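Lining the table under baskets?

clurkbridge_mo
My new dark woven basket is gorgeous but I'm scared those chunky braids will scratch my table. Felt pads won't stick. What do you all use?

maiara_r
Paper! One big sheet, flat, basket right on top. I've done it since March and love it - you just swap the sheet when it looks tired.

Dorkico47
Gotta disagree. Paper slides all over. Cork or a cloth runner.

maiara_r
Mine stays put! And the pale color next to dark brown is so pretty. Look:

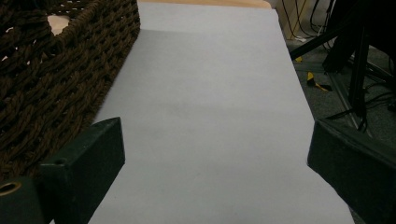

Basket on the white paper, bit of the tan wood showing

Dorkico47
OK, nice contrast. Still team cork.

clurkbridge_mo
Love that look! Trying paper Tuesday, I have 2 sheets left over from wrapping. - Mostafa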